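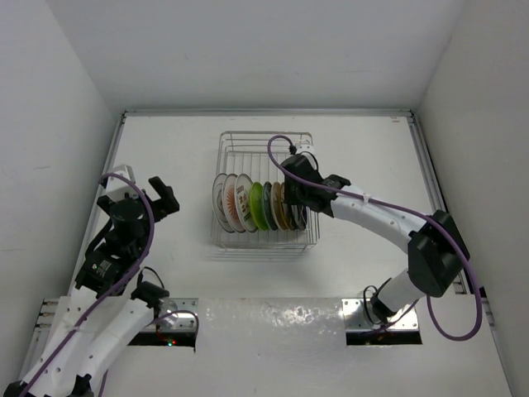
Hola a todos:

Contesto a lo que preguntaba Lutfa sobre la vajilla de gres del local de Datutley. Con el agua dura que tenemos, el velo blanco que queda en el esmalte es cal, y el lavavajillas con poca sal lo empeora. Yo lo quito con vinagre de limpieza rebajado a la mitad, cinco minutos, y aclaro bien. Después, los platos de canto en un escurridor de alambre, en fila como los de la foto, y nada de apilarlos mojados. Si el esmalte sigue áspero al pasar el dedo, ya está atacado y no tiene arreglo.

Sobre la sal: en Prillton el agua sale muy cargada y hay que subir el regulador de la máquina. El saco grande lo venden en Brannigan, junto al mostrador de recambios. A mí me dura desde diciembre.

Las piezas con filo dorado no las metáis en vinagre. Jabón neutro y paño.

Un saludo,
Todor Nikolaidis

En febrero de 2022, Lutfa Karunaratne escribió:
> Buenas. Hemos sacado los platos de las cajas y
> casi todos tienen una capa blanquecina que no se
> va con el estropajo. Giorgia dice que es del
> detergente. ¿Alguien sabe con qué se quita sin
> estropear el esmalte? Hay también unas fuentes
> con filo dorado.
> Gracias, Lutfa

Imprimir | Enviar por correo electrónico
Tiempo de lectura: 1 minuto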